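**Meet the Mirkura, a robot kit for ages 9 and up**

The Mirkura comes from a company called Zornby. It has 65 parts, and at least one of them will roll under your couch.

## How does it grab?

Your hand has 5 fingers. The Mirkura's gripper has 2, and it seems fine with that. A small motor pulls them together, like you picking up a chip.

## Is squishy stuff hard?

Yes! A block stays the same shape when you squeeze it. A soft package doesn't, so the robot has to pinch just enough - too little and it drops, too much and you're sweeping.

A pink package gets a pinch between two black fingers:
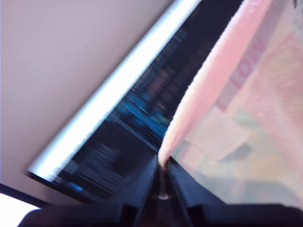 ## Can it clean my room?

No. It can pick up one thing at a time, and we've seen your room.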